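How to pack a food parcel for posting

Posting food to a relative or a student away from home is simple enough, but a badly packed box can turn up as crumbs. The method below suits dry goods: biscuits, noodles, crisps, tea, sweets, tinned fish and sachets. It is not meant for anything chilled or fresh.

Before you start

Check what the carrier will take. Most will refuse alcohol, aerosols and anything that can leak or rot. If the parcel is going abroad, look up the rules of the country it is going to as well. Meat, dairy, seeds and honey are often stopped at the border, even in sealed shop packets. Do this before you shop.

Look at the dates on everything. A parcel sent by sea can take two months or more, so leave plenty of room. For sea parcels I use only food with at least six months left on it.

What you need

A strong cardboard box, double-walled if the load is over 5 kg
Brown parcel tape, 48 mm wide or more
Zip bags in two sizes
Newspaper or brown paper for filling gaps
A marker pen
Kitchen or bathroom scales
A tape measure

A used box is fine as long as the corners are firm and it has not been damp. Peel off or black out old labels and barcodes. Boxes from fruit stalls often have hand holes in the sides and are best avoided.

Step 1. Build the base

Fold the bottom flaps in, short ones first, and tape along the middle seam. Run the tape at least 7 cm up each side. Add a second strip on top of the first, then one strip along each of the open edges, so that the tape makes a capital H. Press it down hard with the side of your hand.

Put a layer of crumpled paper in the bottom, 3 cm deep once you have pushed down on it.

Step 2. Set everything out

Work on a large table and put a cloth down if the surface is slippery or marks easily. Lay out all the food before any of it goes in the box. Sort it into heavy, medium and light, with anything that could leak in a group of its own.

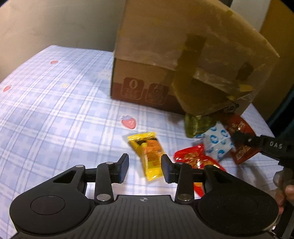 A small yellow snack packet on the plaid cloth, with the cardboard box on the far side of the table.

Weigh the heavy group first. Tins add up fast, and it is easier to put two back in the cupboard now than to unpack a full box later. A jar with 500 g of sauce in it weighs a good deal more once you count the glass.

Step 3. Bag it

Anything with powder, oil or liquid goes in a zip bag, with the air pressed out. Sauces get two bags. Soap, coffee and strong spices also need bags or the biscuits will taste of them. Jocelyn Barredo, who sends a box home every June, puts washing powder in a separate parcel altogether, and after one box of scented crackers I now do the same.

Small sachets are best kept together, 12 to a bag. They are easier to list and do not slide down into the corners.

Crisps and other puffed packets should stay sealed. If the parcel is going by air, do not wedge them tightly, as the packets can swell.

Step 4. Fill the box

Tins and jars go in first, upright, with paper between them. Keep jars at least 5 cm from the sides. Noodles, tea and boxed biscuits make the middle layer. Lay these flat and fit them close together. Light packets go on top.

Fill each layer's gaps before starting the next. Socks and tea towels do this job well and are usually welcome at the other end.

Close the flaps and shake the box gently. If you hear movement, open it and add more paper. The flaps should meet without bulging.

Step 5. List, seal and label

Write a list of the contents with the number and weight of each item. Customs forms ask for this, and "food" or "snacks" on its own may be sent back. Put one copy inside the box and keep another.

Tape the top in the same H pattern. Weigh the sealed box and measure all three sides. Write the address on the largest face, with your own address smaller on the back, and cover both with clear tape.

If you post often

Keep a note of box sizes and final weights. Jennylyn Lumbao uses the same size every time, 36 cm on its longest side, and knows what fits in it without measuring.

Leave the receipt with your copy of the list until the parcel has arrived. You will need both to make a claim.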